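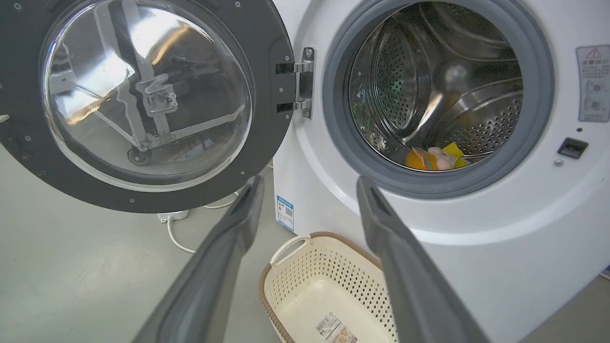 Gukano Open Water Swim Club · Members' Posts

Okay, swimmers, I promised a thread on how to look after your gear between lake days, and I have so many feelings about this. Get a drink, it's a long one.

1/ Suits first. Rinse in cool fresh water the minute you get home. Lake water feels clean but it leaves a fine silt in the seams, and then you sit on a car seat and grind it in. I got 86 swims out of my last suit and it still has stretch in the straps!!

2/ Never wring a suit. Roll it up in a towel and press down with your hands. Hui-mei Chou showed me this in April and I have been preaching it ever since.

3/ Swim caps: rinse, pat, dust the inside with a little cornstarch if they're latex. Silicone ones don't need it. Keep both kinds off the dashboard, please, I have peeled one off mine and it was not a fun afternoon.

4/ Towels, robes and those big changing ponchos can go in the machine. Warm wash, half the detergent you think you need, NO fabric softener. Softener coats the loops and then your towel just pushes water around your back. 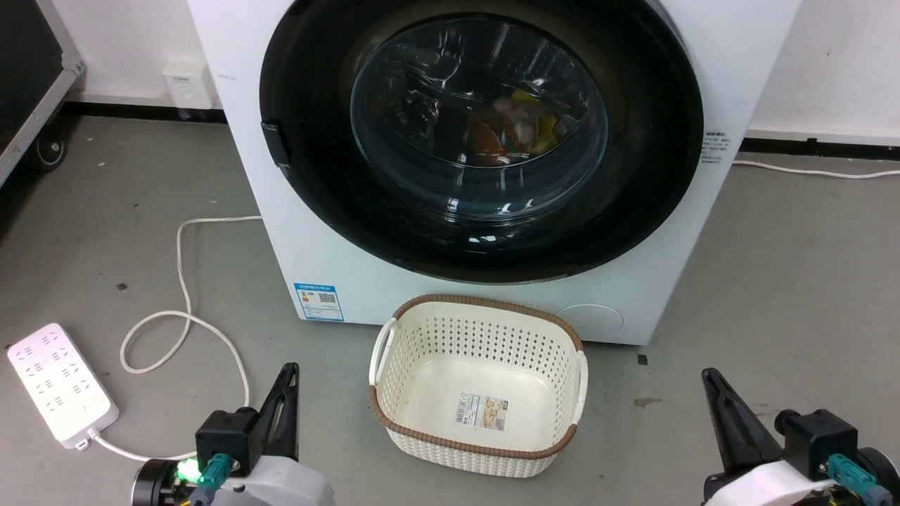 Laundry time. Brights in together!

5/ Wetsuits do not go in the machine. Bathtub, lukewarm water, a capful of wetsuit shampoo, swish it around inside out and then right side out. Hang it folded over at the waist on a fat hanger so the shoulders don't stretch.

6/ Pin-yu Sin asked about smell. Longer soak, and dry the inside first, out of the sun. If it still smells after 2 soaks, bring it to me and we'll try the fancy stuff.
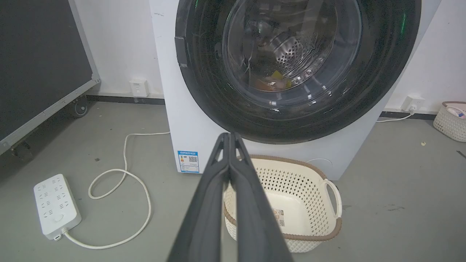

7/ Goggles!! Stop rubbing the inside of the lenses with your thumb, I see you all doing it on the dock. That's the anti-fog coating you're wiping off. A drop of baby shampoo, quick dunk, done. Mine live in an old sock.

8/ Tow floats: let the air out, rinse the valve, dry it open. Tadeusz put his away damp last fall and we all got to meet what grew in there.

9/ Gloves and booties dry fastest stuffed with newspaper. Change the paper after a few hours. It's so satisfying, I don't know why.

10/ Next big one is the Lutico crossing on August 6, 2022. We have room for up to 252 swimmers, and the loop is gorgeous, all reeds and herons on the far side. Wiesława Pawłowska has the spare caps if yours has split. Check your straps the night before, and come say hi at the tea table, I'll be the one in the enormous poncho!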